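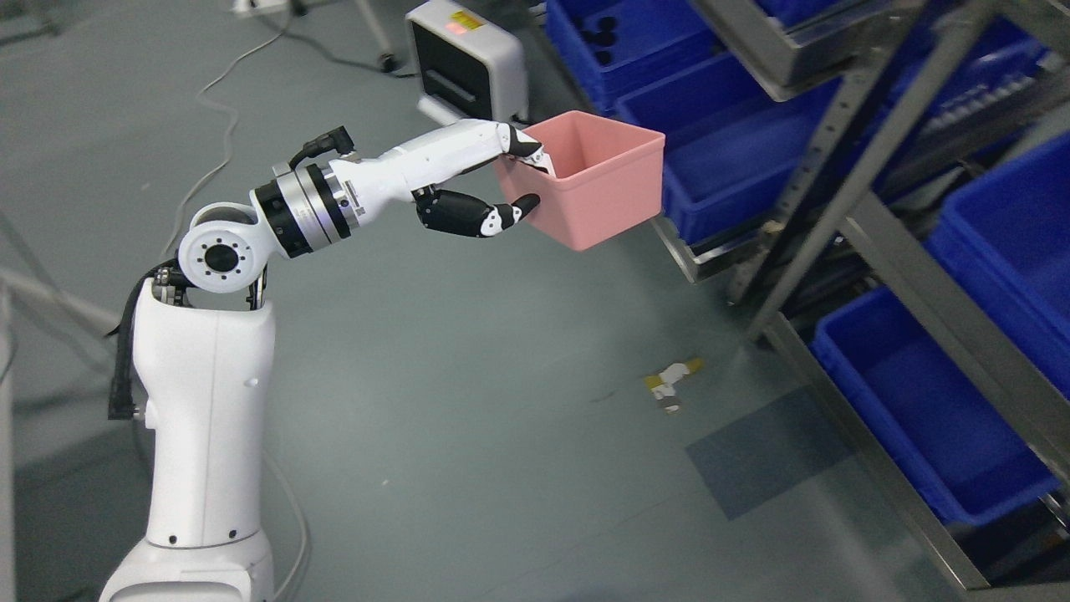

Unit 4. Open-Front Shelving and Bin Storage

Course: Introduction to Stores and Small Parts Handling
Trondov Technical Institute, Department of Supply Operations

4.1 Scope of the unit

This unit covers the arrangement of small stock in plastic bins on steel shelving. It follows the unit on receiving and comes before the unit on stock counts. Students are expected to have read Chapter 12 of the course reader before the first session. The practical portion is held in the Chmielewska Building, Room 344, and takes up the second half of each class.

Pallet racking, drawer cabinets and refrigerated storage are outside the scope of this unit and will not appear on the test in May.

4.2 Terms used

Upright: the vertical steel member that carries the shelf load to the floor. Most uprights are perforated with holes or slots so that shelf heights can be changed.

Brace: a diagonal member joining two uprights. Braces keep the rack square. A rack from which a brace has been removed must not be loaded, even for a short time.

Bin: an open-topped plastic container used for loose parts or small packages.

Lip: the upper rim of the bin. On many small bins the lip flares slightly outward, which gives the fingers a place to hold.

Face: the side of the bin that is turned toward the aisle and normally carries the label.

Home position: the one place on the rack where a given bin belongs.

4.3 Color as a stock control tool

Color is the fastest information a bin can give. It can be read from the end of an aisle, before any label is legible. The system taught in this course, known as the Pevska layout, uses a single base color for ordinary stock and a contrasting color for anything that needs attention.

In the teaching store, blue is the base color. A blue bin holds regular stock and stays in its home position. A pink bin is an exception bin. It may hold returned parts awaiting inspection, parts with a missing label, or items found in the wrong place during a count. A pink bin has no permanent home on the rack. It is placed in front of or beside the blue bin to which its contents relate, and it is cleared before the end of the shift.

Students often ask whether further colors may be added. The layout permits it, but the practice is discouraged in stores with fewer than 15 racks. Each new color must be learned by every person who enters the aisle, including temporary staff.

4.4 Placing and removing a bin

1. Read the label on the shelf edge and compare it with the label on the bin.
2. Grip the bin by the lip, with the fingers over the rim and the thumb against the face. A heavily filled bin is to be held from beneath with both hands.
3. Lift the bin clear of the shelf before drawing it out. Dragging wears the base and may catch on the bins to either side.
4. Keep the bin level while it is away from the shelf. Open-topped bins spill easily when tilted toward the aisle.
5. Return the bin so that its face is in line with the front edge of the shelf.
6. Check that the label can be read from a standing position.

The weight limit for a bin held by the lip in this course is 19 pounds. Heavier contents must be divided between two bins or moved to the lowest shelf.

4.5 Shelf heights

Items picked most often belong between knee and shoulder height. Upper shelves are for light stock that moves slowly. The lowest shelf takes the heaviest bins. Leave enough room above each bin for a hand to enter without scraping the shelf overhead.

4.6 Floor and aisle

Epoxy and other sealed floors are common in parts stores as they are easy to sweep and show dropped hardware clearly. They can be slippery when wet. Spills are to be wiped up at once and reported to the instructor. Bins are not to be left on the floor in front of a rack at any time.

4.7 Assigned work

Complete the Nokemex worksheet, which gives a stock list for a small repair shop. Assign each item a home position and state which items should begin in an exception bin. Give a short reason for each choice. Worksheets are due at the start of the next session. Late work is marked according to the policy in the course outline.

Reading for Unit 5: Chapter 15, sections on cycle counts and count sheets.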